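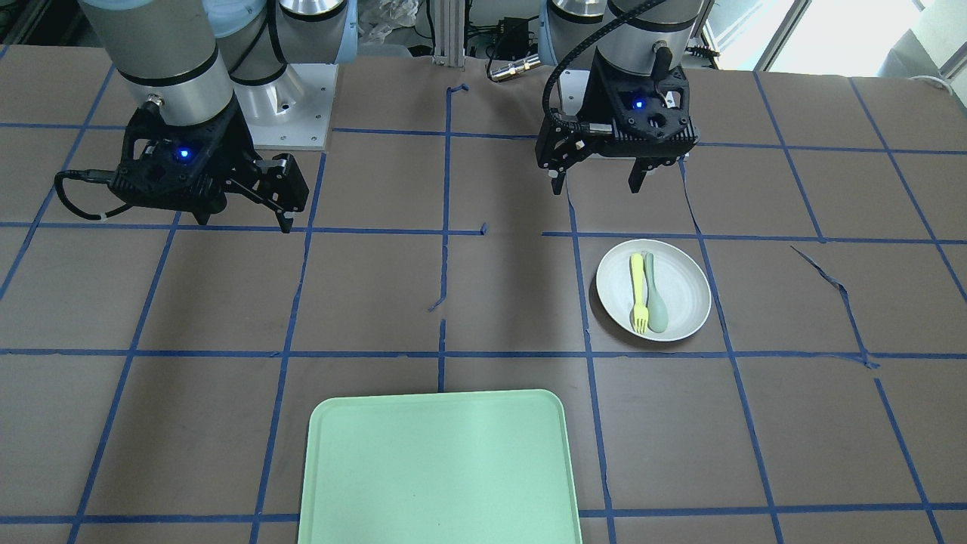 Prarnness Starts Table-Clearing Data Program With Sesska

Two-arm system will learn from 500 recorded demonstrations per task

Prarnness, a developer of software for robot arms, said today that it has begun recording demonstrations for a new learning system that will handle plates, utensils and trays. The work is being done with Sesska, which supplies kitchen and cafeteria equipment, and will run through December.

The program covers 55 tabletop tasks. Most involve ordinary plastic tableware: moving a fork and a spoon from a plate to a tray, setting them back on the plate, or passing a piece from one gripper to the other. Each task will be recorded 500 times, with an operator guiding both arms through every run.

Recording takes place on a table with a brown, paper-like surface marked off in squares with blue masking tape. Before each run, the operator gets a list saying which square the plate goes in and which way the utensils should point. The list changes from run to run so that the system does not learn a single layout by heart.

"A fork lying flat on a plate is a hard thing for a two-finger gripper to pick up," said Tien-fu Kan, who leads the data program at Prarnness. "When one handle is resting on another it gets harder. We want plenty of those cases in the set, and we want them done by people who have had time to get good at it."

Operators train for 5 days before their runs are counted. Failed attempts are kept and labeled separately – a dropped spoon or a missed grasp is stored with a note on where the run went wrong. Reviewers then check every recording for timing errors and missing arm positions before it is added to the training set.

Eight operators are assigned to the program, working in pairs. One guides the arms while the other resets the table and logs the run. They switch places every hour.

The finished set will be used to train Pallura, the Prarnness control model for two-arm stations. An earlier version of Pallura was trained on single-arm recordings and could not do tasks that needed one hand to steady a plate while the other worked.

"Our customers wash the same few items all day long, and sorting them is the slow part," said Kai-wen Ko, product manager at Sesska. "We are supplying the tableware list and we will test the results in our own demo kitchen."

Testing at Sesska will begin once the first 8 tasks have been recorded and reviewed. A second site, run by integrator Takagi, will repeat the same tests on a different table with different lighting.

Prarnness has not set a release date for the new version of Pallura.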